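Ballton Reuse Center Extends Container and Lid Collection Through Winter

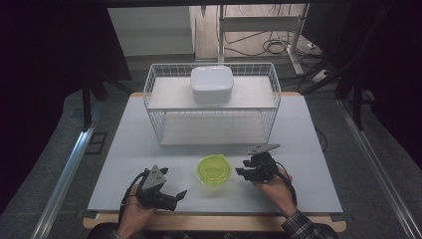 A two-tier wire basket, a lidded white container and a yellow-green plastic lid on a table.

BALLTON, 26th December. The Ballton Reuse Center will continue its household container collection through the winter, following a strong response from residents of Ballton and the neighboring district of Anditz. The collection opened in November and was originally planned to close at the end of the year.

Residents brought in 2,944 items during the first weeks of the program. Plastic food containers made up the largest share, followed by wire racks, baskets and small shelf units of the kind used on kitchen counters. A further 139 lids were received without a matching container.

Loose lids are accepted at the center. They are sorted by shape and width and kept for 12 weeks, during which time residents may look through them for a replacement. A lid that has not been claimed by the end of that period is sent for recycling with other plastics of the same type. Containers that arrive without a lid are held under the same terms.

Items that are complete and in good condition are placed in the lending and giveaway section at the Karaki Street entrance. Two-level wire baskets have been in particular demand, and the center is asking households that no longer use theirs to consider donating them. Baskets should have both shelves in place and no broken or rusted wires. Removable shelves should be left attached during transport.

The following conditions apply to all donations. Containers must be washed and dried before drop-off, and any labels or tape removed. Lids should be fitted to their containers where the two belong together. Cracked or heavily stained plastic cannot be taken. Each household may bring up to 50 items per visit; larger donations, including those from schools and offices, require an appointment.

The center has also added a second drop-off point at the Kerkurer Community Hall, which will take containers and lids only. Wire baskets, racks and shelf units should continue to be brought to the Karaki Street entrance, where there is space to check and store them.

Both locations will be closed on New Year's Day and will return to their regular hours the day after. Appointments for large donations can be made at the Karaki Street front desk during opening hours. Donation slips are available at both locations.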